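Bedroom light and how students study: project report

Group members: Oanh Mạc, Bình Ninh, Ming-te Kuo, Diễm Lương
Supervisor: Oanh Phí
Submitted December 31, 2020

1. Why we chose this topic

Most people on our course did their reading at home this year, and many complained of tired eyes and headaches. We wanted to know whether the lighting in their rooms had anything to do with it. Bình had already swapped the bulb in his own desk lamp and felt better for it, but one person's opinion is not much to go on.

2. What we did

We sent a questionnaire to students in the Liu and Vemon halls of residence and had 240 replies. It asked where people sat to read, what lamps they used, whether the curtains were open during the day, and how often they had sore eyes. We then visited 11 rooms with a light meter borrowed from the physics store. In each room we took a reading on the desk, one on the bed and one by the window, first with the ceiling light only and then with the desk lamp on as well.

The visits took longer than planned. Two people had moved out in February and their names were still on our list, so we had to find replacements.

We also looked at the surface people worked on. A glossy white desk throws glare back at the reader, while a dark one makes the page look brighter than everything near it. Plain, pale wood was the surface our visited students liked best. 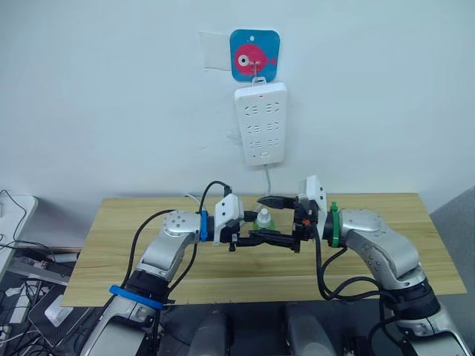

Figure 1. A light wooden tabletop.

3. What we found

The ceiling light alone was too dim for reading in 8 of the rooms we visited. With the desk lamp on, all but one reached the level we had set as our minimum. The exception was a room where the lamp stood behind the student's shoulder, so that her own shadow fell on the book.

In the questionnaire, students who read in bed reported sore eyes more often than those who sat at a desk. We cannot say that the light is the cause. People who read in bed also tended to read later at night.

4. Problems

The meter gave odd readings on the first day and we repeated six of them. The weather changed between visits, which affects the window figures most. We did not measure screens at all, and several replies said this was the main thing bothering them.

5. Suggestions

The halls should put a movable desk lamp in every room. Students should place it on the side opposite their writing hand. We would like next year's group to include screens and to keep the same meter for the whole project.

Thanks to Rurkent Library for the use of a meeting room.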